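Wound Care and Closure for Technicians
Handout 3: Interrupted Closure of Simple Skin Wounds
Instructor: Ross Lennox
Revised Jul 6, 2021

1. Scope

These notes cover closure of short, straight skin wounds with separate stitches. Deep layers, drains and flaps are handled in the August block. Read section 4 before the lab session, as it will not be repeated at the bench.

Terms used below: the bite is the distance from the wound edge to the point where the needle enters the skin. The spacing (or pitch) is the distance between one stitch and the next. The tails are the ends left on the knot after trimming.

2. How a closed wound gains strength

A sutured wound has almost no strength of its own in the first days. The load across the edges is carried by the thread and by the tissue inside each loop. New collagen is laid down from the end of the first week and is remodeled for many months. Healed skin does not return to its full original strength.

The thread therefore has to hold long enough for the edges to join and should come out before the skin grows down along its track. On the face this interval is short, often five days or less. On the trunk and limbs it is longer, and over a moving joint it may reach two weeks. Leaving stitches in past this point adds no strength and increases marking.

Two conditions slow the process most often. The first is poor blood supply, including supply cut off by a stitch tied too tightly. The second is infection. A wound that is contaminated and cannot be cleaned is left open and reviewed, and none of the methods in this handout apply to it.

3. Continuous and interrupted closure

In a continuous closure one length of thread runs the whole wound and is tied at each end. It is fast, and tension evens out along the line. If the thread breaks or a knot slips, the whole closure may loosen. It is also hard to open a small part of the wound to let fluid out.

In an interrupted closure each stitch is placed, tied and cut by itself. Failure of one stitch leaves the others in place, and tension can be set stitch by stitch. The cost is time and a larger number of knots. Every knot is foreign material, and bulky knots collect crust. 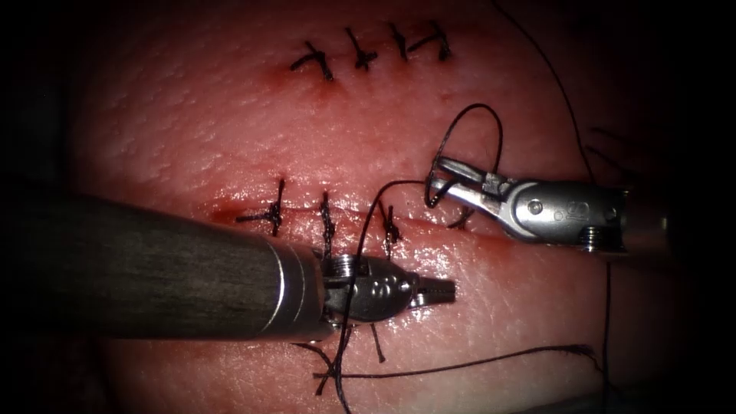
Fig. 1. Interrupted stitches across an incision in a synthetic tissue pad, upper row.

For this course the interrupted method is taught first. Errors in bite and tension show up at the stitch where they were made, which makes marking simpler. Continuous closure follows in Handout 4.

4. Procedure

4.1 Hold the needle in the jaws of the driver a little behind its midpoint, on the side nearer the thread. Gripping too close to the tip limits the arc; gripping at the thread end bends the needle.

4.2 Enter the skin at a right angle. A shallow entry gives a wide, thin bite and rolls the edge inward.

4.3 Follow the curve of the needle by turning the wrist. Do not push in a straight line. Bring the point out in the wound, regrip, and enter the far edge at the same depth. On narrow wounds both edges may be taken in one pass.

4.4 The exit bite should equal the entry bite. Unequal bites produce a step between the edges.

4.5 Draw the thread through until a short tail remains on the entry side. Tie a square knot, with the first throw doubled. Add further throws according to the material: braided thread holds with fewer, monofilament needs more.

4.6 Lay the knot to one side of the wound line.

4.7 Trim the tails. Too short and the knot may work loose; too long and the tails catch in the dressing or in the next stitch. Aim for a length that can be picked up easily with forceps at removal.

Spacing: on flat skin, make the pitch about equal to the full width of the stitch. If the edges gap between two stitches, place one more between them. Do not pull the existing ones tighter.

5. Tension

The edges should touch and turn slightly outward. Blanching around the thread means the stitch is too tight. Tissue swells over the following day, and a stitch that was merely snug when tied will be tighter by then. Where the edges will not meet without force, stop and call the instructor. The usual remedy is a buried layer, covered later.

6. Bench materials

Needle drivers and forceps are signed out from the Riltberg cabinet. Practice thread is Poton monofilament, supplied in short lengths. Stock stands at 142 packets, and each student draws no more than 3 per session. Needles go into the sharps bin by the door, including those that have been dropped or bent. Pads are returned to the tray with all thread removed.

7. Log sheet

Record the following for each wound closed: thread size, length of wound, number of stitches, bite, pitch, and any stitch removed and replaced. Students need 21 signed entries before the practical check. Entries made outside lab hours are not counted.

8. Reading

Kuzmenko, chapter on suture materials, for the tables of knot security. The section on catgut may be skipped.
Ritden course reader, pages on skin tension lines and on removal times by body site.

9. Review before the next session

Knot security in braided and monofilament thread. Causes of inverted edges. Removal times for face, trunk and joints. Bring the log sheet.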